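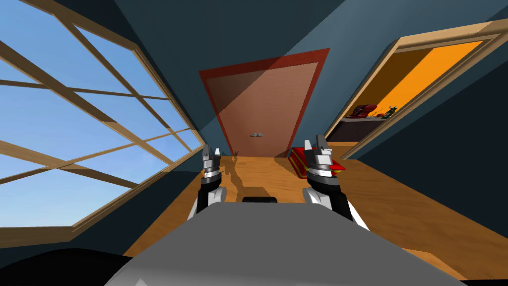

Brivix market app, three weeks in

Quick one, writing this between the Fed meeting and a dentist appointment. Been using Brivix on the phone and the desktop for 21 days now, paid plan. Rates, bonds, some stock stuff. Came over from Zendoson after they redid the charts and wrecked my watchlists.

Short version: good for rates, so-so for stocks, bad for alerts. Longer version follows.

Setup. Easy. Email, password, pick your markets, done before the coffee was. Importing my old watchlist took two tries. First time it dropped every ticker with a dot in it, so no preferred shares, no class B anything. Second time I saved the file as plain text and it went through fine. Would be nice if the help page said that.

The rates screen is why I'd pay for this. Treasury yields down the left, futures-implied odds for the next few Fed meetings on the right, and you can drag a date back to see what the market was pricing then. I had September 2018 hike odds up next to the two-year all month. Very clear. No scrolling around. Tedach does the same thing but buries it under a menu called Macro Tools, and the print is tiny.

Bond calculator is fine. Put in 1000 face, coupon, maturity, get yield and duration. It wants the price per 100, which threw me the first time becuase the box just says Price. Gave me a yield that would have made me rich.

Stocks. Meh. Quotes are real time if you click through the exchange agreements, delayed if you don't, and the delayed ones are marked with a little gray D that I missed for two days. Earnings dates were wrong on 3 of my names. Reported it, got an answer from a Murali Nadar in support the next morning, fixed by lunch. Credit where due. But still, wrong dates. People trade off those.

Alerts. This is where it falls down. Set one on the ten-year yield crossing 3 percent. Got the push long after the move, then got it again, then again while I was asleep. No quiet hours setting on the phone. There is one on the desktop but the phone ignores it. Turned the whole thing off and went back to alerts from my broker.

News feed is a mixed bag. Headlines come fast, lots of repeats. The daily note by Jayanthi Kurup is worth the read, short, says what moved and doesn't pretend to know what's next. She was calm about the emerging markets mess when everyone else was yelling. Wish they would let you get just the note by email and skip the rest.

Battery: heavy. Streaming quotes all day and I was plugging in by two. Switch to the one-minute refresh, much better.

Cancelling. I tested it, I always do. Two screens and a survey, no phone call. Then I signed back up, so there's that.

Who should get it: anybody who watches bonds and the Fed and wants it all on one page. Stock pickers, look at Ratanaporn first, better screener and the dates are right. If you need alerts you can trust, wait for an update.

Keeping mine thru the December meeting, will add to this if they fix the push thing.

September 25, 2018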